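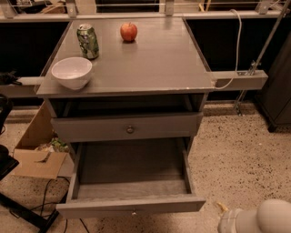 By Ruth Crabtree. Last edited 24 Aug 2023. Checked by Raffaele Russo

Bedside cabinet (also nightstand, night table, bedside locker in hospitals). Small cupboard or table kept next to a bed. Holds whatever is wanted in the night: lamp, glass of water, book, spectacles, tablets. Usually level with the top of the matress or slightly above.

History
Earlier forms held a chamber pot, behind a door or in a deep drawer. Indoor plumbing ended that use, but the shape stayed. Pairs became normal once bedroom suites were sold as sets, one each side of a double bed. Older ones often turn up singly, the other half lost in a house move.

Types
Open table with one drawer. Closed cupboard with a door. Drawers with an open shelf between top and drawers, common in painted furniture, useful for books. Wall-hung, no legs, easier to sweep under. Hospital lockers are on castors and sometimes have a towel rail. 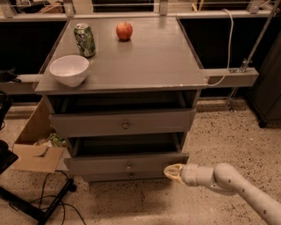

Drawers run on wooden runners in older pieces, metal slides in newer ones. Wooden runners stick in damp weather; candle wax rubbed along the edge is the usual cure. Knobs work loose, tighten from inside the drawer.

Regional makers
The Jutham workshops turned out plain painted cabinets for boarding houses, 2624 listed in the January stock book, most of them 2 drawer. Boateng of Candau made a narrower one for ships' cabins, 30 cm wide, with a raised lip so things did not slide off. Few survive. The Fuseck pattern is a later copy without the lip and is somtimes sold wrongly as the original.

See also: Commode; Chest of drawers; Washstand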